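**September, bench log, shelf picking**

Okay, so Drirkoten is back on its wheels and I got a proper afternoon with it in the workshop, just me and the white cubby shelves and a lot of fruit. Writing it all down before I forget which settings I touched.

First thing, the hands. I swapped the old tendon guides for the Lunard ones and put the black gloves back on over the top. Much better grip! The gloves do bunch up at the base of the thumb, though, and I think that's eating some of my travel on the close. I want to try trimming them, but I only have 2 spare pairs, so I'm going to measure like a sensible person this time.

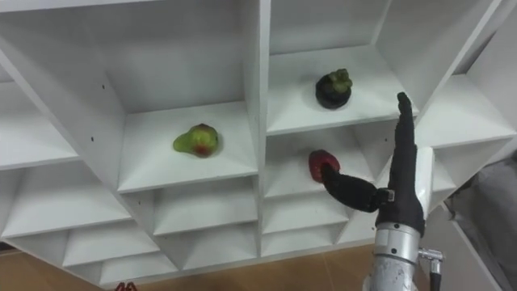

The thing I keep fighting is finger clearance in the cubbies. The dividers leave enough room for the hand if it comes in straight, but my approach path still has that lazy swing in it from the tabletop setup (I copied the whole block over, guilty). So the long fingers end up wherever they like while the thumb is doing the useful part. I set the pre-grasp standoff to 30 mm and the wrist now squares up before going in. Slower, but I like watching it a lot more.

Speed limit on the wrist is 18 degrees per second for now. Please leave it there if you borrow the rig! I know it's boring. 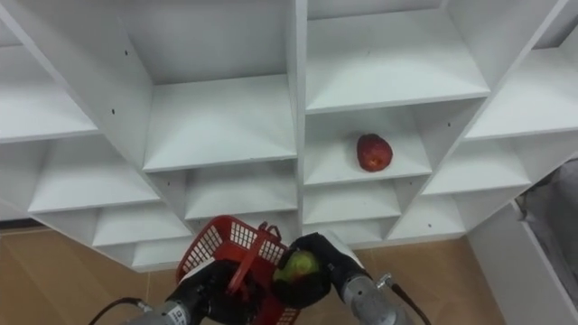
Basket arm next. I'd been treating it as a dumb hook, close on the handle and forget it, and that's fine until the other arm wants to come across. The handle can pivot in the fingers, so the rim isn't always where the planner thinks it is. For now I've told Kushnir (the planner branch, the one with the ugly logs) to look at the rim again before every drop. Costs a bit of time per fruit. I can live with it.

Oh, and the wrist cables. They need a clip further up the forearm, I'm tired of thinking about them every time an arm turns.

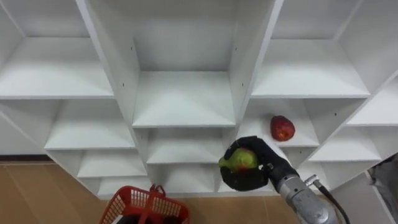

Color thresholds are still a mess for anything that's green with a red blush. The label flips depending on which side faces the camera, and then the target list reshuffles and I get confused reading it back. I'm going to try the Flarkon lights at 4000 K and lock the white balance, then redo the reference shots from scratch.

To do:

- trim one glove, keep the old one
- cable clips, both forearms
- rerun with the basket on the floor and again with it held
- rename the config files, "final_b" is not a name
- more apples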